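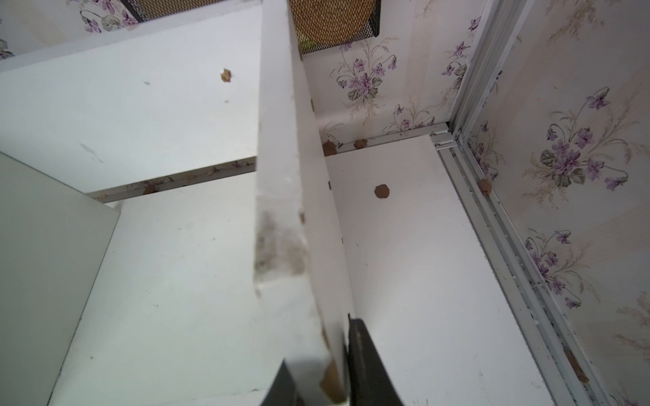 Breltbridge Adult Learning, Home Care & Housekeeping Dept.

Unit 9 handout: open shelving and cubbies, linens
Instructor: Damián Cabral
Apr 3, 2026

Read before lab. Bring a pencil, you'll mark up the back page.

Where we left off: closed cupboards. Now the open kind, white shelf unit with upright dividers. Different problems. Dust gets in, everything shows, and people stack until the stack leans.

Start with the bare unit. Look at it before you load it.

Things to check on any shelf unit
- Uprights. Front edge of a divider gets handled the most, so smudges there first. There's a gray one partway down the front of ours.
- Underside of the shelf above. Most people never wipe it. Scuffs are fine, leave them. Dirt comes off.
- Rail along the top of the back panel. Thin metal, collects dust on the top side. Run a cloth along it, one direction.
- Putty. Brown lumps of it on the divider edge, on the rail, on the board. Clean AROUND it. Do not pick at it in lab. Removing putty is Unit 10, different tools, and it can take the wallpaper with it.
- Wall behind. Violets on cream stripes, paper, so dry duster only. No spray anywhere near it. Spray goes on the cloth, never on the shelf.

Wire baskets: take them down before wiping, put back last. Mesh holds lint in the grid, use the soft brush. Empty first!! (last term somebody didn't.)

Order of work
Top down, back to front. Same as cupboards. Wipe, then dry cloth, then wait. Ten minutes at least before any fabric goes in. Damp shelf plus folded towel = that smell.

Key words: upright, divider, cubby, face (the side you see), fold edge, nap.

Folding for a cubby
Measure the cubby, not the towel. Fold should be a bit narrower than the opening so you can get a hand in next to it. In thirds the long way, then in half, then half again if it's still too deep. Round fold faces out, loose edges go to the back. Looks neater and you can pull one without the whole pile comming along.

Plush or nubby towels (chenille type, the peach one with cream stripes) don't hold a crease. Don't press hard, you only flatten the loops. Fold looser and let it be fat. Stripes help: line them up on the first fold and the rest follows. If they curve all over you've got a twist in it, shake out and start over.

Putting it in: support from underneath, both sides. If the middle sags the fold opens up. Slide to the back, let go, then straighten the front. 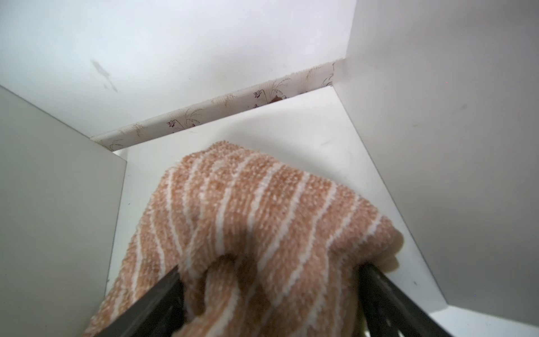 Lab tasks, pairs
1. Wipe down one section, top to bottom. Partner checks the underside.
2. Fold and load two plush towels and two flat ones. Note which kind moved when you let go.
3. Swap sections. Pull one towel from the bottom of your partners pile.
4. Write down what you'd change. Few lines is plenty.

Reading: Shokri, chapter 9, the linen part only. Skip the table on p. 10, old sizes.

Make-up lab at the Grollton site, ask me for times. Hand in task 4 sheet before you leave.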